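Lab notes: glove trials for the Plollis gripper

We spent most of November comparing two ways of teaching the Plollis three-finger gripper to pick up produce. The first is the old joystick controller. The second is a sensor glove with a marker on the back of the hand, tracked by a fixed camera. Geetha Kurian ran the glove sessions and logged 134 grasps, using fruit and vegetables in a teal basin.
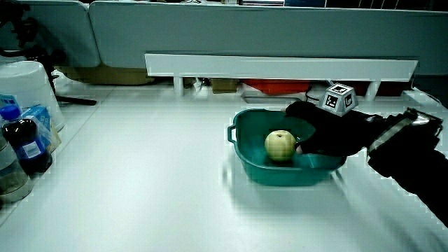
Saeed Hashemi replied to the draft of this item that the joystick shouldn't be written off yet, as its wrist angles were steadier on anything heavy and it took him 7 minutes to set up against 40 for the glove.

Fair point, and the set-up time is the main complaint from everyone. Most of it goes to calibrating the camera against the marker. Duygu Demirtaş has a shorter routine that uses 12 poses, and we'll switch to that for the next round. 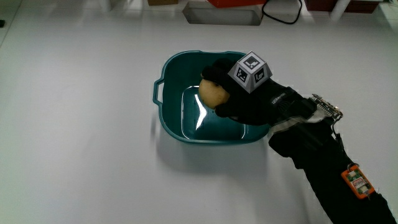 Tracking dropped out most often when the wrist rolled away from the camera, so we'll try a second camera on the opposite side of the table. The Sunero arm is booked for the comparison runs after that. If you'd like a turn with either controller, put your name on the sheet by the lab door.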